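Wrist cameras and white tables: the setup rules we settled on

Most of the bad recordings I have had to throw away were lost before the arm moved. After the last batch at Skatdale, Hường Cù and I rewrote the bench rules, and they now fit on one side of paper. Version dated 9th July.

Rule one is exposure. Lock it, and lock the white balance as well. A plain white top will pull any automatic setting about as the wrist moves, and the same object then comes out in three different shades within one episode.

Rule two is clearance. The start pose must keep both fingers open and at least 122 mm from the nearest object. Jörg Gerlach wanted 300, but on our smaller tables that leaves the arm nowhere to go.

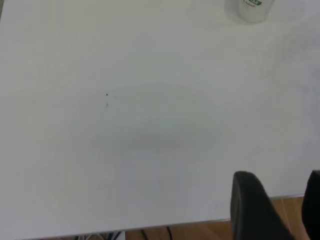 View from the wrist camera, gripper open at the front edge of the table.

Rule three covers marks. Any speck on the surface gets wiped off before recording. A dark spot on white is a very good landmark, and a policy will happily learn to steer by it. We lost 17 episodes in November that way.

Rule four is shadows. Soft ones are allowed, hard ones are not. Switch off spot lamps and check the middle of the table in the wrist view, not by eye from where you are standing.

Rule five is cables. Nothing on the floor may lie where the operator stands or where the base can roll. Cables under the table are tolerated if they are clear of both. Thư Mạch would prefer a stricter wording, and she may get it in the next version.

Rule six: if the label on an object matters to the task, the whole label has to be in view at some point in the approach. Half a word is no use to whoever does the annotation.

The Brunen set, roughly 2000 episodes, was recorded under the old rules and will not be redone. I have tagged it as such in the index.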